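*August 2003*

I'd been at Esther Bakilana's place for maybe ten minutes before she handed me a drink and told me to look at the can before I opened it. "Everybody goes straight for the tab," she said. "Just hold it a second!"

So I held it. Esther has been collecting plain cans for 26 years, ever since a cousin in Grelcombe gave her one with no printing on it at all (it had slipped off the line before it got its label, or so the cousin said). She's got shelves of them now, in the back room and up the stairs, and she can talk about any one of them for as long as you'll let her. I let her.

We started with the yellow one, which is her favorite this summer.

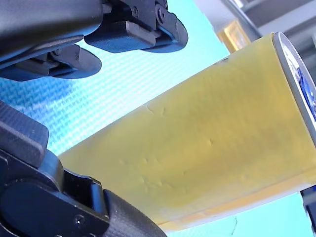
*The yellow can, close up.*

"I call it mustard," she told me. "My friend Gunnel says lemon. We've had that argument on the phone more than once and I'm not budging." What she likes is how dull the finish is. A shiny can shows you the lamp and the window and your own face, she says, and a matte one just lets you look at the color. She thinks it gets a little green on the shady side, and after she said it I couldn't stop seeing it.

I asked her if she minded the dents. Gunnel Brekke, the lemon person, apparently won't keep anything with a crease in it and passes them all along to Esther in a shoebox.

"Oh, I love a crease," Esther said. "A can's thin. You pick it up, you put it down, it's going to get a crease. I had one from Wallin that was perfect and I gave it away, I got so bored with it."

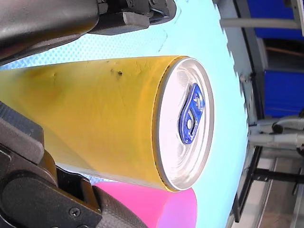
The part she really wanted to talk about was the tabs, though. Blue is her weakness. She keeps the blue ones on a shelf of their own, 55 of them at last count, and she'll trade nearly anything to get another. "You've got all that silver, and then this one little blue thing in the middle of it. It's like a button on a coat. Somebody picked that color. Somebody sat at a desk and said blue!" She laughed for a good while at that – I think she'd like to meet the person at the desk.

Her husband, Holger Söderlund, came through at this point looking for his glasses. He has his own view of the collection, which is that it should stop at the top of the stairs. "We agreed on 3 shelves," he said. Esther said they'd agreed on no such thing, and he found his glasses on top of the radio and went back out.

I wanted to know how she sets them out when people come by, and she got up to show me. She doesn't like them crowded. One can, a plain background, and one other thing next to it in a color that has no business being there. Pink is good, she says, and it can be any old cup from the kitchen. "Put yellow by itself and you stop noticing. Put it by pink and it wakes right up. And stand it up straight, with some room! People want to line them up like soldiers."

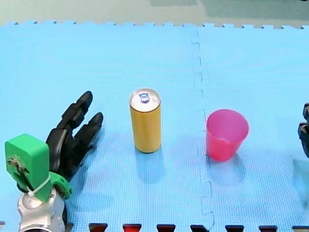

She picked up the trick with the second color from Sunita Ahuja, who taught an evening class at the Atness library that Esther took twice. The first time was for the class and the second time was for the company, she says. They still swap cans, and Sunita is coming in September with a bag she won't say anything about.

"Four of them are blue tabs," Esther said, dropping her voice even though Holger was out in the yard. "She let that much slip. I've already cleared a space."

I asked where the space was. She pointed up the stairs.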